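How to Get a Police Report and Follow a Criminal Case in Stiseck County

Last updated Wednesday, August 27, 2025

I write the court and police items for the Fliritz, our neighborhood newsletter, and the question that lands in my inbox more than any other goes something like "I saw a bunch of police cars on my street, how do I find out what happened?" So I finally wrote the whole thing down. I'm not a lawyer and I don't work for the county. I'm just someone who has stood at the records counter on Lorente Street an awful lot of times and filled in the form wrong in most of the ways you can.

The steps are for Stiseck County. If you live somewhere else the general order will probably hold up, but the names of the forms won't, and your state may be a lot more open or a lot stingier about what it hands over.

Before you start

Write down what you already know, even if it isn't much. You want the date, the closest time you can manage, and a street address or the nearest corner. A name helps if you have one, but you can do without it. What you really, really want is the incident number. It sometimes shows up in the department's news release, usually way down at the bottom, and if you were a victim or a witness it's on the little card the officer gave you. With that number the clerk can find the report while you're still putting your wallet away. My first request ever was for a break-in last November, and I had the date off by a day (it happened after midnight, and I put down the evening before). The answer came back "no responsive records." I was sure they were hiding something. They weren't!

Step 1: Figure out which office has it

This trips up nearly everyone. A call inside city limits goes to the city police. Outside the line it's the sheriff, and the line in our part of the county wanders all over the place – one side of Lorente Street is city as far as the creek and the other side isn't. Crashes on the highway belong to the state patrol no matter whose cars you saw there. If you aren't sure, call the non-emergency number and ask, "Which agency took this call?" Don't ask what happened. They won't tell you over the phone, and you'll get passed along to a press line that doesn't want you either.

Step 2: Ask for the public version first

There are two things people mean when they say "police report," and you should know which one you're asking for.

The incident summary is one or two pages. It has the date, place, type of offense, whether anyone was arrested, and not a whole lot else. You can get it by walking in, and you don't have to say why you want it.

The full case file has the officers' narratives, statements, and property lists, and sometimes photos. While a case is open you're not likely to see it, unless you're a party to the case or you have a court order. Once it's closed you can ask, and you'll get it with black bars through whatever has to stay private.

Start with the summary. It's quick, and it gives you the incident number and the exact name of the offense, both of which you'll need for everything that comes after.

Step 3: Fill in the request form

It's one page and it's at the counter, or you can print it from the county site. Here's how I do mine now:

In the box for "records requested," write one plain sentence. Something like: "Incident summary for the call at (address) on (date), between (time) and (time)." Give them a window of a few hours. Don't write "any and all records relating to." I know it sounds official. It gets your form put in the slow pile, where somebody has to search everything including email.

In the box for format, check electronic if you have an email address. Paper is 20 cents a page here, and electronic copies of things they already have scanned are free.

In the box for the most you're willing to pay, put a real number. If you leave it blank, they stop and write to you before doing any copying, and that adds days. I usually put ten dollars for a summary.

Leave the box for "purpose of request" blank. It's optional. I used to fill it with a little essay about the public's right to know and I cringe thinking about it.

Sign it, and ask for a stamped copy before you leave the counter. If you send it by email, save the automatic reply.

Step 4: Wait, then nudge

For a summary, I give them 48 hours before I check in. A full file can take weeks. When I do write, I keep it to two lines: the request number, and "Could you tell me where this stands?" The people at the records desk are nice and there aren't enough of them. Being cranky has never gotten me a page any faster, and I've tried it.

If you're turned down, the letter has to name the part of the law they're relying on. Read that bit. A lot of the time it covers one portion of what you asked for and the rest can be released, so you write back and ask for "the remaining portions with exempt material removed." That exact phrase has worked nicely for me.

Step 5: Find the court case

If there was an arrest and charges were filed, the story moves over to the courthouse, and that's where the good paper is. Our county puts its docket on Tornico, the online case lookup. You can search it for free without an account. Search by last name and first initial, because middle names get entered every which way, and then match the incident date. Please, please match the date. Two people with the same name in one county is a very ordinary thing, and you do not want to be the person telling the whole street that the wrong neighbor got charged.

On the case page you'll see a list of entries with the oldest at the bottom. These are the ones I look for:

Complaint or affidavit of probable cause. This is the police version of events, written in whole sentences, and it's usually public even when the full report isn't. If you only read one thing, read this one.

Conditions of release. Tells you whether the person is in custody, what the bail is, and whether there's a no-contact order.

Notice of hearing. Gives you the date and room. Hearings get moved constantly, so look again the morning you plan to go.

Motion for competency evaluation. You'll see this in some of the sadder cases. It means someone has asked whether the person is able to understand the case and help with their own defense. It doesn't tell you anything about guilt, and the evaluation itself is almost always sealed. The case often just sits still for a while after that.

Tornico shows you the list but not every document. For the ones without a link, write down the entry number and ask the court clerk (second floor, different counter, different form, sorry).

Step 6: Put it all in order

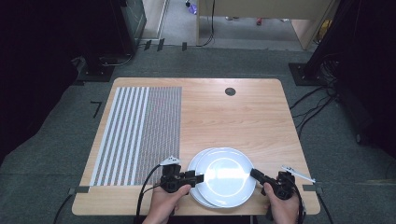
Court papers and police papers describe the same night from different ends, and they make a lot more sense once you've laid them out by date instead of by where they came from. You can do this on a computer, but I like paper on a flat surface for anything longer than a few pages. The last file I read was 34 pages, and my biggest ever was up to 200 with the attachments, so space matters. On a light wood table like this one, I'd use the gray and white mat on the left for the police pages and the bare half on the right for the court pages, and I'd find another home for that stack of white plates at the front before dealing out a single sheet. Then I make a third pile as I go, pulling the earliest page from either side each time. Number that third pile in pencil, in a corner, on your copies only.

While you're at it, keep a sheet of scratch paper for anything that doesn't match. Times are the big one. The dispatch log has the time of the call, the summary has the time the officer arrived, and the affidavit may have the time somebody remembers hearing a noise. Those can all be different and all be right.

Step 7: Go to a hearing, if you want to

Most criminal hearings are open. You go through the metal detector, turn off your phone, and sit in the back. Bring a paper notebook. A first appearance is often over in a couple of minutes, and you may sit through a dozen other people's cases before yours comes up – I bring a snack for the hallway. If you can't hear, and you often can't, the clerk can tell you afterward what was set and when.

Before you share what you found

A few house rules we use at the Fliritz, borrow them if you like.

Say "charged with," never "did," until there's a plea or a verdict. If the charges are dropped, post that in the same place and just as big as the first item.

Leave out the names of kids and of victims, even when the clerk missed one with the black marker. It happens. Call the counter and let them know.

Don't guess at why. A mention of an illness in an affidavit is one person's statement to one officer, and it's a rotten thing to hang on a whole family.

And if the thing you're looking into happened to you or somebody you love, ask the county's victim services office for help before you do any of this by yourself. They can get many of the same papers for you, they can tell you when hearings change, and there's no charge. The number is posted by the elevator at the courthouse and on the back of the officer's card.

If a form changes or a counter moves, drop a note in the Fliritz box and I'll fix the page.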